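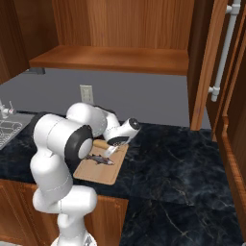 Kitchen cell in the simulator, arm over the cutting board, fingers toward the knife.

From: Youssra Belkadi
To: sim-cells list
Subject: Re: [sim-cells] Kitchen cell: fingers stop short of the knife handle
November 2019

Brayan Carhuamaca wrote:

> Loaded the kitchen cell from the Stekov scene pack last night and ran
> the knife pick 99 times with the stock settings. The approach over the
> board is fine. On the last move down the fingers stop a little high,
> the controller reports contact, and the pick is dropped. Contact force
> at that point reads zero. I get the same thing with the fish deleted
> from the scene, so I don't think it is the fish.
>
> I have already re-zeroed the wrist and reloaded the arm model. Do I
> need to redo the base placement as well?
>
> Brayan

Brayan,

Leave the base alone. If the approach is right over the board, the base is right. A base error would show up at the wrist long before you got down to the knife.

What you have is a stale collision shape on the cutting board. The scene pack was built with a thicker board. When Ayman swapped the board mesh in January he changed the visible part only, and the old box is still there for contact checks. The fingers reach the top of the old box, the planner calls it contact, and the force reads zero because no physics contact has been made. The fish sits on the new surface, which is why the render looks correct.

To fix it:

1. Stop the run and park the arm. Do not edit shapes with the controller live. It keeps its own copy and will not pick up the change.

2. Open the board object and turn on the collision view. You should see a box floating above the wood. Delete it and build a new one from the current mesh. Use a plain box. A full mesh shape works but slows each step, and for a flat board you gain nothing.

3. Check the rotation of the new box. The board is set at an angle to the counter edge, and the tool builds boxes square to the world by default. Copy the angle over from the board object. If you skip this, two corners of the box will stick out past the wood and the fingers will catch on them when they come in from the side.

4. Clear the planner cache, then restart the controller. The order matters. A restart with the old cache brings the old box back.

5. Run one slow descent with the gripper open and no knife in the scene. Watch the distance readout. It should fall evenly to zero at the wood.

6. Put the knife back and run the pick again.

While you are in there, look at the knife as well. In our copy the handle and blade are one body with one friction value, and the value is the blade's. The handle slides in the fingers on lift. We split them into two bodies with a fixed joint and gave the handle its own value. After that we ran 166 picks with 11 slips, all of them with the fingers closing near the end of the handle – a grasp target problem, still open on our side as ticket 1769.

Re-zeroing the wrist did no harm, but save the offsets before you do it next time. Wael lost a set that way and had to redo the whole arm.

If the descent test in step 5 still stops high, send the planner log and the board object file to the list. The render alone will not tell us anything.

Youssra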